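Zamevard Opens a Lighthouse Walk for People Who Would Like to Sit Down Occasionally

FOR RELEASE IN JUNE

Zamevard, the walking-holiday company that once sold a seven-day coastal route with no bench on it, is opening a gentler one. The Netby Lights takes in four old lighthouses and the fishing village of Netby, and it can be walked over three days by anyone who owns shoes and is on reasonable terms with their knees.

The route starts at the harbor wall in Netby, where the first lighthouse is short, square and painted a shade of yellow the village has been arguing over for years. From there the path climbs to Ato Point. The tower at Ato has 200 steps inside it and a very good view of the sea at the top. The sea can also be viewed from the bottom, and a café has been placed there for people who work this out early.

Day two is the long one, at 11 miles, most of it along the cliffs and some of it through a field whose cows take an interest in sandwiches. Walkers pass the Old Middle Light, which stopped working before anyone now living in Netby was born and has kept its opening hours ever since: daily, until the man with the key goes to lunch. He goes to lunch at 11:30 a.m.

The last stretch ends at Andrade Light, the tallest of the four and the only one still lit. It stands on a tidal island reached by a stone causeway. The causeway is dry for a few hours on either side of low water, and tide times are posted at both ends in large numbers. Zamevard asks guests to read them. Last season two members of our own scouting party did not, and they would like it known that the keeper's cottage makes a decent fish soup.

"People kept writing to say they loved our trips and would never do another," said Andri Ammann, who plans routes for Zamevard. "I read a lot of those letters. Some of them had drawings."

Rosalie Rainer, who runs the guesthouse at Ato Point, has added drying racks, a boot room and a second breakfast sitting at 9 a.m. "The first sitting is at seven," she said. "I don't expect to be busy."

What the trip includes

Three nights' lodging with breakfast, entry to all four lighthouses, a printed map and a bag transfer between stops. The price is $900 per person, based on two sharing. Single travelers pay $200 more, for which we have no defense except that everyone else does it too. Dinner is extra on two of the nights. On the third night it is included, and it is soup.

Departures run from June until the causeway gets unpleasant. Dogs are welcome everywhere except the lamp room at Andrade, where one has already been. 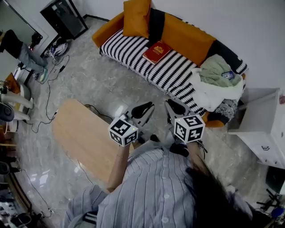

How to book

Places can be reserved through the Zamevard office or at the harbor desk in Netby, which opens at 10 a.m. and sells stamps as well. Walkers who want the full seven-day route can still have it. It has a bench now, on day five, facing the wrong way.

Press inquiries: Andri Ammann, Zamevard. Please call before lunch.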